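Unit 6: Showing the Robot a Task

Notes to go with the lab sessions. Read sections 1 to 4 before you book time on the two-arm station. Section 5 is for the write-up.

1. Two ways to show a task

In hand guiding, you put the arm in a free-moving mode, take hold of it and push it through the motion. The joint encoders record where it went. You feel the weight of the arm and you feel contact with the table, so the paths tend to be short and the approach to an object is usually good. The trouble is that your own hands are in the workspace, and so they end up in the camera recording. With multi-fingered hands there is a second problem. One person cannot move an arm and shape the fingers at the same time.

In remote control (teleoperation), you stand clear of the robot and your movements are sent to it. On our station that means a glove for the fingers and a tracked wrist for the arm, both running through Plisteo. The camera sees only the robot and the objects. You lose most of your sense of touch, so you have to judge contact by eye, and beginners squeeze too hard.

Simple grippers in Unit 5 were taught by hand guiding. Everything in Unit 6 is remote control.

2. What gets recorded

Each demonstration is saved as one episode. An episode holds:

joint positions of both arms
finger joint positions of both hands
the commands sent from the gloves
video from the head camera
a success flag, set by you at the end

Commands and positions are stored separately. When the fingers close on something solid, the command keeps going and the position stops. The gap between the two is the nearest thing we have to a force reading, so do not smooth it out when you clean the data.

3. The Jidar task set

There are three tasks: pick and place, hand to hand, and hang. All of them use a cup. The last one uses the mug tree as well and is by far the hardest, as the peg has to be approached at its own angle and the hand hides it for part of the motion.

The class set from last term, named Sorau, has 325 episodes. Of these, 63 are hang episodes and 43 of those are marked as successes. Keep the failed ones. You will need them in Unit 8.

4. Giving a good demonstration

Start every episode from the rest pose. Move at a steady pace, slower than you would with your own hand. Stop for a moment before you close the fingers, then close them all together. If you miss, open the hand fully, back off and try again within the same episode. A recovery is useful to the learner. A long pause while you think is not, and those episodes should be thrown out.

With two hands in play, decide beforehand which one leads. The other should wait nearby with its fingers open and come in only when it is needed. Most of the collisions we see happen when both hands go for the object at once. 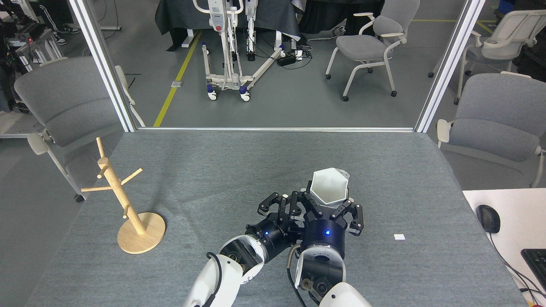

Cup position matters too. Shift the start point between episodes and turn the cup a little each time. A learner trained on one start point will reach for that point whether or not the cup is there.

Take a break after 20 minutes. Glove calibration drifts as your hand warms up, so run the Kabbaj routine again when you come back. It wants a flat hand, a fist, and then each fingertip touched to the thumb.

5. Write-up

Record 73 episodes per pair, split across the three tasks as you like, with at least ten of each. Both partners must operate. Hand in the episode folder and two pages covering:

how you varied the start positions
which episodes you threw out and the reason for each
a plot of commanded and measured finger position for one grasp, with the moment of contact marked
one difference between your demonstrations and your partner's that shows up in the data

Plots without labeled axes will be returned. Folders go on the course drive by the end of March. Bring the plot to the next discussion section on paper or on a laptop.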